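Manuales y guías de montaje | Juego simbólico
Tiempo de lectura: 5 min

4. Preparación de la mesa y distribución de las piezas

Este apartado describe la puesta en mesa del conjunto de cocina de juego Esusau: superficie, vajilla, alimentos de imitación y recogida. Se da por terminado el desembalaje (apartado 3). El montaje del mueble auxiliar Holmgren se trata en el apartado 6 y no es necesario para lo que sigue.

4.1 Condiciones previas

La mesa debe ser lisa, estable y de color claro. Sobre una superficie blanca las piezas pequeñas se localizan con facilidad al recoger; sobre un tablero oscuro, los cuencos y el vaso negro pasan desapercibidos. El lado útil de la mesa no debe medir menos de 700 mm. Si se dispone de menos espacio, prescindir del aparato de cocina y colocar solo la vajilla.

PRECAUCIÓN: No instalar el conjunto junto a una placa de cocción, un radiador u otra fuente de calor. Las piezas translúcidas se deforman antes que las opacas.

PRECAUCIÓN: Las piezas son de juego. No deben contener alimentos reales ni introducirse en el microondas.

4.2 Limpieza inicial

1. Retirar los restos de adhesivo y de película protectora.
2. Pasar un paño húmedo por platos, cuencos y vaso.
3. Enjuagar el escurridor con agua tibia y sacudirlo. Los orificios retienen agua — dejarlo boca abajo hasta que seque por completo.
4. Limpiar los alimentos de imitación con el paño ligeramente humedecido. No sumergirlos.

NOTA: La etiqueta de la botella de kétchup se despega si se moja. Limpiar únicamente el tapón y la base.

4.3 Colocación de la vajilla

La vajilla se coloca siempre antes que los alimentos. El orden indicado permite comprobar el espacio disponible y evita mover piezas ya cargadas.

1. Situar el plato en la parte alta de la mesa, entendiendo por alta la más alejada del usuario.
2. Colocar el cuenco oscuro a la derecha del plato o por debajo de él, a una distancia que permita meter la mano entre ambos.
3. Dejar la pieza ovalada verde en la zona más próxima al usuario. Si va a utilizarse para servir, orientarla con el lado largo hacia el plato.
4. Reservar un lateral para el vaso. El vaso puede dejarse tumbado durante el juego; de pie se vuelca con un roce.
5. Si se incluye el aparato, llevarlo al extremo derecho.

PRECAUCIÓN: No apilar el plato sobre el cuenco. El conjunto queda inestable y el borde del plato puede rayarse.

4.4 Colocación de los alimentos

1. Tumbar la botella de kétchup en diagonal sobre el plato, con la etiqueta hacia arriba y el tapón hacia la esquina superior izquierda.
2. Introducir el plátano en el cuenco oscuro. En la versión pelada, las tiras de piel deben quedar abiertas por encima del borde.
3. Dejar la fruta pequeña directamente sobre la mesa, a la izquierda del plato.
4. Distribuir las piezas restantes en el espacio libre, separadas entre sí.

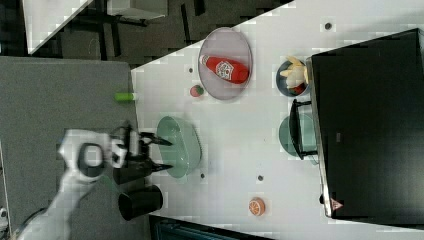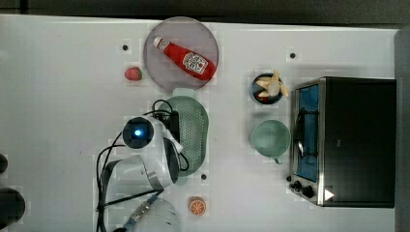

La posición de la botella es la única que conviene respetar con exactitud. Colocada de pie ocupa menos, pero cae hacia el lado de la base al empujar el plato y arrastra las piezas vecinas. Tumbada en diagonal aprovecha el fondo del plato y deja libre el perímetro para sujetarlo.

La fruta redonda rueda. Si la mesa tiene una ligera pendiente, pasarla al cuenco y dejar fuera el plátano, que es más estable.

4.5 Variantes de distribución

Se admiten 2 variantes. La elección depende del espacio y de la edad de los usuarios.

Variante A — servicio. Plato, cuenco y fuente ovalada, con el vaso a un lado. Se emplea para ejercicios de reparto: trasladar una fruta del plato a la fuente, vaciar el cuenco, acercar el vaso. Requiere menos piezas y resulta adecuada para una primera sesión.

Variante B — lavado y preparación. La fuente se sustituye por el escurridor verde. Las frutas se depositan en él de una en una y pasan después al plato. La rodaja de naranja se deja cerca del usuario, con el corte a la vista, porque es la pieza más plana y cuesta más levantarla de la superficie.

No mezclar ambas variantes durante la misma actividad. La fuente y el escurridor tienen un tono parecido y los usuarios más pequeños los confunden.

NOTA: Roswitha Sperling, responsable de la revisión de este manual, recomienda comenzar por la variante A también con grupos que ya conozcan el material. La observación procede de las pruebas realizadas con la edición anterior, que no incluía escurridor.

4.6 Comprobación antes del uso

Verificar los puntos siguientes:

— Ninguna pieza sobresale del borde de la mesa.
— El plato apoya por completo y no bascula al presionar un lado.
— El tapón de la botella está firme. Si gira en vacío, retirar la pieza.
— No hay grietas en los bordes translúcidos. Examinarlos a contraluz.
— Los rotuladores, tapones y otros objetos ajenos al conjunto están fuera de la zona de juego.

4.7 Recogida y almacenamiento

1. Retirar primero los alimentos y después la vajilla.
2. Guardar las frutas en la bolsa Jender suministrada. Cerrar sin forzar el cordón.
3. Encajar el cuenco en el escurridor y colocar el vaso dentro del cuenco.
4. Apoyar los platos en vertical contra la pared de la caja, con una hoja de papel entre ellos.
5. Dejar la botella en la parte superior, tumbada y sin peso encima.
6. Anotar las piezas ausentes en la ficha de control.

La caja puede guardarse en los módulos Grisar de fondo estándar. En locales sin calefacción conviene revisar el contenido en octubre, antes de los primeros fríos: las piezas translúcidas pierden flexibilidad y una grieta pequeña puede extenderse al manipularlas.

4.8 Piezas de recambio

Los recambios se solicitan con la referencia 869 seguida del nombre de la pieza. Los platos se suministran por unidades; las frutas, en bolsas de 5. La botella y su tapón no se venden por separado.

Para consultas sobre compatibilidad con ediciones anteriores, dirigirse a Liv Haugland, servicio de recambios, e indicar el color de la pieza y la forma del borde. El color por sí solo no basta para identificar los platos, que se han fabricado en gris opaco y en malva translúcido.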